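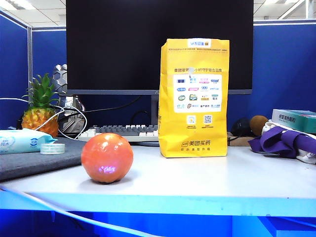 Stumora Workshop, Room 236
Notebook entry, Friday, May
Entered by: Consuelo Carretero
Copied to: S. Zamani, Huệ Lã

1. Purpose

To settle the contents and layout of the white desk before the household-items series begins, and to record the decisions taken at the morning meeting with Mr. Zamani.

2. Items on the desk at 8:30

Whole pineapple, crown on. Orange. Yellow paper pharmacy bag, Meituan printing, top folded over. Pack of wet wipes, blue and white. Gray felt pad at left. Keyboard and monitor remain in their usual places; the monitor is to stay switched off during sessions.

3. Observations

The paper bag stands upright without support. Ms. Lã asked whether a weight should be placed inside. It was decided to try the bag as it is first and to add a weight only if it tips when the desk is knocked. The fold at the top should be left alone, as repeated opening softens the paper and the bag will then lean.

With the bag in its present position, the right side of the keyboard is partly hidden from the front. This is acceptable for the first set. For the second set the bag is to be moved 30 cm to the right.

The skin of the orange gives bright highlights under the present lighting. Ms. Zabala prefers to leave the lamps unchanged and to turn the fruit by hand until the highlight is small. I have agreed to this for one week.

The white cable on the left loops across the front of the pineapple. It should be routed behind before the next session and taped to the rear edge of the desk. The black cable under the monitor may remain.

4. Handling of fruit

Fruit is to be replaced every 8 days, or sooner if it marks the desk. The pineapple must be lifted by the body and never by the crown. Wipes are for the desk surface and for hands only; they are not to be used on the felt pad, which is to be brushed dry.

5. Open points

Mr. Goicoechea to confirm whether a second felt pad can be ordered through Grorkach in the same gray. If it cannot, both pads will be replaced together.

Ms. Lã to write the item labels in English, with the Chinese wording of the bag copied beneath exactly as printed.

The position of the orange relative to the corner of the pad has not been fixed. Ms. Zabala will mark it in pencil on Friday afternoon and enter the measurement on the facing page.

C.C.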